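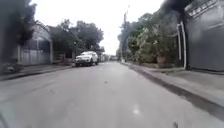
Forum Robotique mobile > Navigation extérieure > Méthodes et résultats

Sujet : Suivi de rue sans carte, prédiction de points de passage à partir d'une seule caméra

torsion_bar
Posté le samedi 4 janvier

Bonjour à tous,

Je poste les résultats de notre campagne de novembre, comme promis dans l'autre sujet. Le robot est le Calar, notre base à roues, avec une caméra monoculaire fixée bas à l'avant. La tâche : avancer dans une rue résidentielle, sans carte, sans GPS, sans lidar. Le réseau reçoit l'image courante et les précédentes, et sort une suite de points de passage dans le repère du robot. Un contrôleur classique suit ces points.

Nous avons comparé deux versions. La première, Rusudico, est entraînée uniquement par imitation sur des trajectoires téléopérées. La seconde, Jukusum, part des mêmes données mais ajoute une tête auxiliaire qui prédit la surface praticable, avec des étiquettes produites automatiquement à partir de l'odométrie (ce que le robot a parcouru est praticable, le reste est inconnu).

Jeu d'entraînement : 1 512 séquences. Test : 70 parcours par version, dans des rues absentes de l'entraînement. Rusudico a demandé une reprise en main sur 19 parcours, Jukusum sur 2.

Je suis preneur de critiques avant la rédaction.

minuterie
Merci pour le partage. Une question sur les étiquettes. Si « inconnu » n'entre pas dans la perte, qu'est-ce qui empêche le réseau de déclarer tout praticable ? Vous n'avez que des positifs.

torsion_bar
Bonne remarque, j'ai été trop court. On ajoute un terme de régularisation sur la proportion de surface praticable par image, comme dans l'apprentissage à partir d'exemples positifs et non étiquetés. Sans ce terme, la tête sort effectivement du praticable partout, ciel compris. Le poids a été réglé sur un petit jeu de validation annoté à la main.

minuterie
Donc il y a quand même de l'annotation manuelle. Il faut l'écrire dans l'article, le mot « automatiquement » ne suffit pas.

torsion_bar
D'accord, ce sera écrit.

gravillon
Ce qui me gêne, c'est l'uniformité du terrain. Sur la vue en tête de sujet, la chaussée est en béton gris clair et les trottoirs sont gris aussi. Le contraste entre les deux est faible, ça c'est intéressant. Mais la rue est droite, avec une bordure de chaque côté et un point de fuite bien dégagé. Une régression sur les lignes de fuite ferait peut-être aussi bien. Vous avez une référence de ce genre ?

torsion_bar
Oui, une méthode géométrique simple : détection de lignes, estimation du point de fuite, centrage. Elle tient bien quand la rue est vide. Elle se dégrade dès qu'un véhicule stationné masque une bordure, comme le SUV blanc à gauche. Le centrage se fait alors sur l'espace entre les deux bordures extrapolées, et la trajectoire passe trop près du véhicule.

gravillon
Et les chiffres ?

torsion_bar
Je ne les ai pas mis parce que les parcours n'ont pas été faits dans les mêmes conditions de lumière. Je préfère refaire la série.

gravillon
Alors la comparaison principale est incomplète. Pour moi l'article n'est pas prêt. Imitation contre imitation avec tête auxiliaire, c'est une ablation. Il faut une méthode extérieure dans le tableau.

cap_nord
Je ne suis pas de cet avis. La question posée est de savoir si la supervision auxiliaire réduit les reprises en main à données égales. Pour cette question, l'ablation est la bonne expérience. La référence géométrique répond à une autre question.

gravillon
Un relecteur la demandera quand même.

cap_nord
Sans doute, mais ce n'est pas la même chose que de dire que le résultat ne vaut rien.

gravillon
Je n'ai pas dit ça.

poulie_folle
Question pratique. On voit un bord courbe sombre en bas à gauche, c'est l'avant de la base ? Vous le masquez à l'entrée du réseau ?

torsion_bar
Oui, c'est l'avant du robot. Non, on ne masque pas. On a essayé, cela ne change rien de mesurable tant que la caméra reste au même endroit. Si on déplace la caméra entre l'entraînement et le test, en revanche, les points de passage se décalent latéralement, avec ou sans masque.

poulie_folle
Chez nous, sur la base Politis, le masque a aidé. Mais la caméra est plus haute et on voit bien plus de carrosserie. Il y a aussi une tache blanchâtre à peu près ronde sur la chaussée, à droite. Ce genre de chose ne perturbe pas la tête auxiliaire ?

torsion_bar
Un peu. La probabilité de praticable baisse localement sur les zones très claires. Comme les points de passage ne sont pas calculés directement à partir du masque, l'effet sur la trajectoire est faible. Les petits débris posent le problème inverse, la tête les ignore presque toujours. À notre vitesse et pour nos roues c'est acceptable, pour un robot plus petit ça ne le serait pas.

minuterie
Justement, comment sont définies les reprises en main ? Si l'opérateur sait quelle version tourne, le critère peut varier.

torsion_bar
L'opérateur reprend si le robot touche une bordure, ou s'il passe sous la distance de sécurité par rapport à un obstacle. Le premier cas est net. Le second est jugé à l'œil. L'opérateur ne savait pas quelle version était chargée, l'ordre était tiré au sort par le script de lancement.

minuterie
Bien. Mettez la répartition entre les deux cas, le total seul ne dit pas grand-chose.

torsion_bar
Pour Jukusum, les deux reprises sont des distances trop faibles. Pour Rusudico, les deux types sont présents, je dois reprendre les journaux pour donner le détail.

cap_nord
Avez-vous des parcours en plein soleil ? Avec un ciel blanc uniforme il n'y a pas d'ombres portées, et les ombres d'arbres sur du béton clair, c'est ce qui a cassé notre modèle l'an dernier.

torsion_bar
Très peu. La campagne s'est faite presque entièrement par temps couvert. C'est la limite la plus sérieuse à mes yeux, plus que la référence géométrique. Les séquences d'entraînement contiennent du soleil, mais pas les parcours de test, ou presque.

gravillon
Là on est d'accord. Dans ce cas, refaites les deux en même temps : série ensoleillée, avec la méthode géométrique dans la rotation. Vous réglez le problème des conditions de lumière du même coup.

torsion_bar
C'est faisable. Il faut ajouter la troisième méthode au tirage au sort et vérifier que le contrôleur accepte sa sortie sans changement de gains.

poulie_folle
Gardez les mêmes gains pour les trois, sinon on vous le reprochera. Et si vous publiez les séquences, je veux bien faire tourner Jukusum hors ligne sur nos images pour voir le décalage latéral avec une caméra haute.

torsion_bar
Les poids peuvent sortir avant les séquences. Je vous envoie un message privé avec le format d'entrée.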